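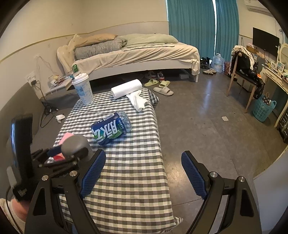 Evirdale Community Meals
Progress report to the Younis Fund, second quarter

Summary

The lunch club continued to run twice weekly throughout the quarter, and the home delivery round was extended to Koltenia in November as set out in the grant agreement. Spending is within budget. One target, the recruitment of additional drivers, has not been met and is discussed under Staffing.

Attendance

The club is registered for 30 places at each sitting. Average attendance was 24, a little lower than in the first quarter, when the weather was milder and the Priltidano bus still stopped outside the hall. The stop has since been moved to the far side of the bypass. We have written to the operator and are awaiting a reply. In the meantime, members who cannot manage the crossing are offered a lift or a delivered meal.

Home deliveries

The Koltenia round now serves addresses on both sides of the river. Meals leave the kitchen at 11.30 and the last is delivered before 1 pm. Two complaints were received concerning late arrival, both on days when the lower road was closed. Drivers have been given an alternative route by way of Priltidano, and no further complaints have been recorded.

Kitchen

The replacement oven was fitted at the start of the quarter at a cost of £2,000, met in full from the equipment line. The old extractor was found to need rewiring before the new oven could be used, and the kitchen was closed for two sittings as a result. Cold lunches were provided on both occasions. The hygiene inspection took place shortly afterwards and raised one minor point on the labelling of opened dairy goods — this was corrected the same day.

Staffing

The assistant cook's hours were increased to cover the additional deliveries. Advertising for drivers in the parish newsletter produced several enquiries but only one appointment. We propose to raise the mileage rate from the start of the next quarter and would welcome the Fund's agreement to move money from the publicity line for this purpose.

Next quarter

A member survey will be issued to 50 households, covering menus, portion sizes and the time of sittings. A trial Saturday lunch is planned, subject to the hall being available.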